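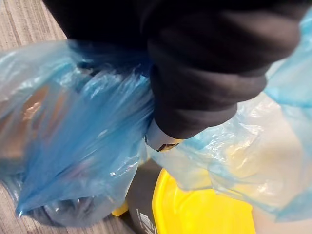

Review: Leemans 40 L compostable kitchen bin liners

Tested over one winter in a household of four, against the Vardale liner in the same size and the plain polyethylene bags we had been buying by the carton. All were used in the same pedal bin, a Levden with a removable inner bucket and a nominal capacity of 40 litres.

Film and construction

The Leemans liner is a star-sealed bag on a perforated roll. The film is matte and slightly grippy to the touch, and it stretches a good deal before it tears. The star seal folds the base into several layers and spreads the load fairly evenly. The Vardale has a flat seal, which leaves two corners standing proud of the bucket and leaks at the ends of the weld if liquid pools there.

Perforations on the Leemans roll are consistent. I had one bag in the first roll split down the side on separation, and none after that. The Vardale roll needs two hands and some patience.

Fit

The collar folds over the rim of the Levden bucket with enough overhang to stay put when the bin is half full. Buckets with a wider mouth will be a problem. I tried the same liner in an older Ukton bin with a rectangular opening and it slid in on the long sides within a day. Ukton owners should go up a size.

Strength

For a static test I hung each liner from a hook, loaded it with damp potting mix and left it for 10 minutes. The Leemans held 10 kg with visible stretching at the neck and no failure at the base. The Vardale held the same weight but wept at one corner. Polyethylene was unaffected, as expected.

Wet strength over time matters more in practice. Compostable film softens in contact with moist scraps, and warm weather speeds it up. With coffee grounds, vegetable peel and the odd fish skin, the Leemans was sound on day three and tacky on day four. By day five the base had thinned enough that I carried it out in the bucket. Anyone on a weekly collection (ours is Tuesday) should plan on two changes between pickups.

Tying off

There are no handles or drawstring. The neck is long enough to knot if the bag is filled to three-quarters, and the grippy film holds a single overhand knot well. Polyethylene tends to work loose unless it is tied twice.

Odour

No fragrance is added, and I would not want one. The film breathes more than polyethylene, so odour comes through a little sooner - in a bin with a decent lid gasket the difference is minor. Condensation inside the bag was lower.

Storage

Keep the rolls somewhere cool and dry. One roll left in the cupboard beside the dishwasher went brittle along the outer turns by November. The carton carries no expiry date, which is an omission for a product of this type.

Cost

A carton of 200 cost me $40, or 20 cents a bag. The Vardale is slightly cheaper per bag, but I was double-bagging often enough to lose the saving.

Verdict

Recommended for round or near-round bins of up to 40 litres, emptied at least every three days. Not recommended for garden waste with woody stems, which puncture the film easily. Check with your local council before buying, as some organics programmes refuse liners of any kind.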